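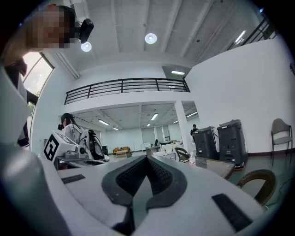 Figure 7.1 A person leaning over, with a tool held close by.

Chapter 7: Friction and Grip

Pick up a glass of juice, and your fingers settle on how hard to squeeze long before you've given it any thought. My old teacher, Saron Negash, liked to start her July classes with a jar lid and a dab of butter, and I'm afraid we giggled every time!
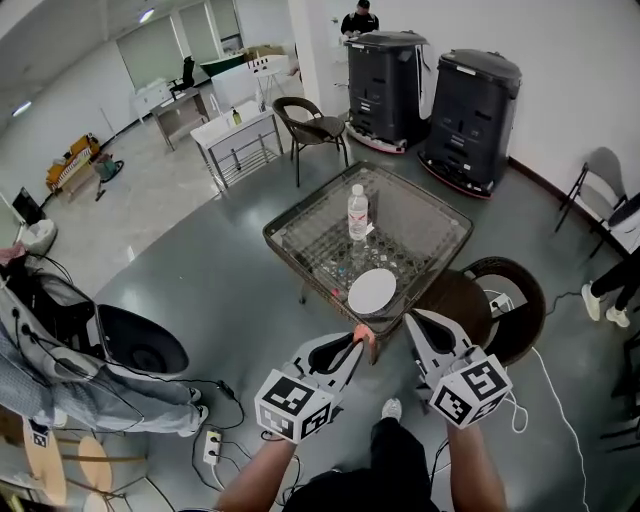 She would let us struggle a while, then hand round a dish towel and ask what had changed. In this chapter we'll take up her question slowly, starting with two surfaces pressed together and the force that keeps them from sliding.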